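Table Clearing Project, Trosenow site
Progress report to the Adugna Fund, second period
Prepared by Natnael Fikre, project lead

1. Where we are

The period covered by this report was planned as straightforward data collection on the table clearing task: glasses, cutlery and small tableware moved from a table to a tray by a two-armed station. We finished 1,836 runs against the target agreed with you in the autumn. Of those, 1,013 have been checked and accepted. The rest are waiting for review, and part of that backlog comes from the fault described in section 2.

Spending is within budget except for replacement parts, where we have gone over the line. The amount is in the finance sheet sent separately.

2. The grip fault

In February the station we call Vader began to lose its hold on objects during the carry. The gripper closed normally and the object left the table, then the fingers opened by a small amount part of the way across. Light items usually stayed put. Heavier glass did not.

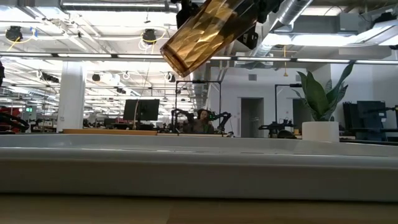

Page last changed: 13 March 2021

The amber tumbler gave the clearest results. It has a thick end and a patterned wall, and when it is carried at a tilt the weight pulls away from the fingers. We lost 76 runs to drops or to slips bad enough to spoil the recording. In ten of these the glass broke. No one was hurt. On one occasion a piece of glass travelled past the edge of the table and on to the walkway, and we treated that as a safety matter and stopped the station the same afternoon.

Our first explanation was worn finger pads. We changed them, ran for two days and saw the same thing. The second was the controller settings, which had been altered in January to make the grip gentler on thin glass. Putting the old settings back reduced the slips but did not end them.

The cause was a connector on the gripper motor lead. It had worked slightly loose where the lead bends at the wrist, and in certain arm positions the motor lost power for a moment. The software read this as a normal pause and did not raise an alarm. Geltanico, who supplied the grippers, looked at our logs and agreed with the finding. They have sent leads with a locking connector and we have fitted them to both arms.

3. What has changed

The station now stops if motor current drops during a carry. The arm holds its position and the operator is told to keep clear until the object has been lowered. This was missing from our original design and should have been there. I accept that as an error in the risk assessment, which I wrote.

Carry height over the table has been reduced. Operators wear eye protection whenever glass is in use, and the walkway side is kept closed during runs. The wrist leads are checked by hand at the start of each shift and the check is signed for.

4. Work since the repair

We restarted with metal cutlery, then items with coloured handles, and brought glass back last. The spoon has been the most useful test piece. It is slim at the neck and polished, so the fingers have very little to hold, and any loss of force shows up early as a turn in the grip. It is also cheap and does not break.

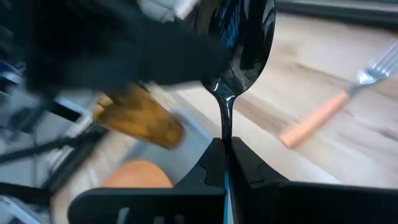 Could the same fault be present on the other stations?
We inspected every station of the same type and found one more lead with some play in it. It had not caused any drops, and it has been replaced.

Since the new leads went in there have been no slips of the earlier kind. There have been a few ordinary failures – poor approach angle, fingers closing too high on a handle – and these are being logged as usual.

5. Effect on the plan

The station was out of use for nine working days. We expect to recover most of that by running a late shift until the end of the period. The review backlog is harder, because every run recorded after the settings change has to be looked at again for small slips that the operators may have missed. I would like to move the delivery of the second data set back by three weeks and leave the final date as it is.

We also ask for approval to move the unspent travel money to spare parts. A set of leads and pads for each station would have saved us most of the waiting time. The request form is attached, together with the incident record and the revised risk assessment.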